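Ticket 3287: Discount code not accepted for phone order
Shop: Limell online store
Opened by: Tumaini Okoth
Handled by: Imani Laizer
Status: Waiting for customer

1. Customer's message
Good morning. I try to buy the Bireck phone, the 128 GB model in grey, with the October discount code. In the basket the price goes down correctly, but on the payment page it is again the full price. I have tried it with two browsers. I did not pay yet. Please tell me if the code is still valid.

2. First answer (Imani, 09:40)
Thank you for the clear message. The code is valid until the end of October. Could you tell me which delivery you selected?

3. Customer's reply
I selected collection in the Grutham branch.

4. Checks done
I repeated the order with a test account. With home delivery the discount stays. With collection it disappears at the moment when the branch is chosen. Ticket 2410 has the same fault, but for a tablet. I have passed both to Erick Gachanja in the web team. 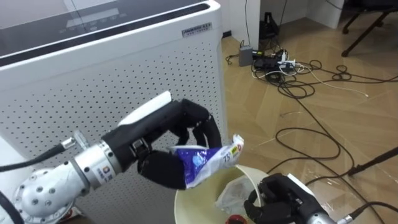 5. Proposed solution
Please choose home delivery, which is free for this model, and enter the code again. If you prefer collection, I can reserve one phone in Grutham for seven days, and Dennis Rugemalira will put in the lower price by hand at the counter.

6. Next step
Waiting for the customer to choose. Erick will write here when the collection page is repaired.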